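점심 때 잠깐 쓰는 글

2022년 3월 23일 수요일
글쓴이 Hertta Harju

회사 얘기 좀 써달라는 댓글이 있어서. 시간 없으니 짧게.
나는 Sistport에서 중고 데스크톱을 분해하고 쓸 만한 부품을 골라내는 일을 한다. 작년 말부터 분해 라인 일부에 로봇 팔이 들어왔고 이번 달부터는 CPU 쪽까지 맡긴다. 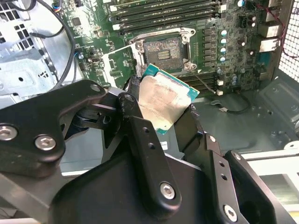
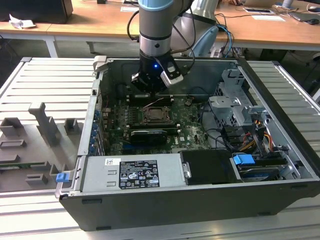 최종 수정: 게시 당일 저녁 (문단 하나 추가)

CPU는 제일 늦게 넘긴 공정이다. 당연하다. 램은 좀 험하게 다뤄도 사는데 CPU 소켓은 한 번 잘못 건드리면 보드째로 끝. 나도 신입 때 몇 장 날렸다. 팔이 집고 있는 CPU 위에 허옇게 말라붙은 게 써멀 구리스인데, 저게 사람한테도 골치였다. 손가락에 묻고, 장갑에 묻고, 다음 부품에 또 묻고.

우리 쪽 팔 이름은 Bundero. 누가 붙였는지 모르겠고 다들 그냥 번데기라고 부른다. 그리퍼가 생각보다 덩치가 크다. 처음 봤을 때 저걸로 CPU를 집는다고? 했음. 턱 부분에 고무가 있어서 양옆을 물긴 무는데, 각도가 틀어지면 내가 멈추고 다시 잡게 한다. 요즘 내 일의 절반이 이거다. 보고 있다가 멈추기.

그래서 뭐가 달라졌냐.

일단 손목. 예전엔 하루 종일 드라이버 돌리고 레버 젖히고, 저녁에 젓가락질이 힘들 정도였는데 지금은 괜찮다. 이건 진짜 좋다. 파스 값 굳음.

그 대신 눈이 피곤하다. 그리고 지루하다. 손을 쓸 때는 옆 사람이랑 떠들면서도 했는데 지금은 화면이랑 작업대를 번갈아 봐야 되서 말을 못 한다. 라인이 조용해졌다. 라디오 트는 걸로 작은 싸움도 있었고.

속도는 솔직히 아직 사람이 빠르다. 2월 한 달 CPU 분리를 손으로 한 게 608개였는데 3월은 그만큼 못 나올 것 같다. 위에서는 초기라서 그렇다고 한다. 맞는 말일 수도 있고. 케이스가 모델마다 다 다르니까 세팅을 새로 해야 하는데 그 시간은 생산량 표에 안 들어간다. 여기에 불만 있는 사람 많다. 나 포함.

교육은 Rautiainen이라는 업체에서 와서 해줬다. 17시간짜리. 절반은 안전 교육, 나머지는 메뉴 누르는 법. 정작 필요한 건 없었다. 그리퍼가 부품을 비스듬히 물었을 때 어디까지 봐주고 어디서 멈출지, 이런 건 우리끼리 메모해서 벽에 붙여놨다. 메모가 점점 늘어서 이제 벽이 지저분하다. 업체 매뉴얼보다 이걸 더 본다.

제일 신경 쓰이는 건 사람 수다. 분해조가 원래 여섯 명이었다. 아직 여섯 명이다. 자른 사람은 없는데, 5월에 계약 끝나는 둘을 연장할지는 말이 없다. 물어보면 Clurnmont 창고 쪽에 자리가 날 거라고만 한다. 거긴 버스로 한 시간. 애 있는 사람한테 그게 무슨 자리냐고.

나는 기계가 싫은 건 아니다. 손목 생각하면 못 돌아간다. 근데 우리가 벽에 붙인 메모 그거, 그게 다 일이었다는 건 좀 쳐줬으면 좋겠다. 시급표에는 아직도 "분해 보조"라고 써있다. 보조라니. 누가 누구를.

(저녁에 추가) 댓글로 케이스 뚜껑도 로봇이 여냐고 물어보셨는데 우린 사람이 연다. 뚜껑 열고 눕혀서 작업대에 올리는 데까지가 사람 몫. 그 다음 파워랑 드라이브도 지금은 손으로 뺀다. 드라이브는 데이터 삭제 절차가 따로 있어서 당분간 안 바뀔 듯.

다음 주에 조장 면담이 있다. 계약 건이랑 직무 이름 두 가지는 꼭 물어볼 예정이고 답이 나오면 여기 쓰겠음. 이제 진짜 들어가봐야 된다 종 쳤다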